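Sornuswood Splashback Panels — Terrazzo Print

Wipe-clean wall panels for kitchens, utility rooms, craft corners. Goes straight over old tile if the tile is sound. Cut with a fine tooth saw, print side up. Sold singly or in packs of 4.

Prints in stock now: Mosside (plain sage), Stitidska (gray linen), Terrazzo. Sakalauskas stripe is sold out — back in December, hopefully. 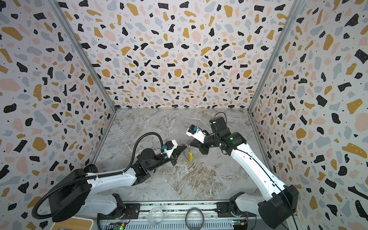

Page last changed: Jul 2, 2023

Terrazzo has black, mustard, pale pink and a light blue-gray on white. Busy print, so joins dont shout. Sits nicely with a marble-look counter. Order a sample first, screens lie about pink.

Fixing: panel adhesive, 5 beads per panel, press and leave overnight. Silicone along the bottom. Corner trims sold seperately — see Trims. Not for behind gas burners.

Delivery 2 weeks. Returns within 31 days, uncut panels only, you pay the carriage.

Trade prices — ask Hongmei Kang. Samples and anything damaged in transit, Elīna Ramanauskas.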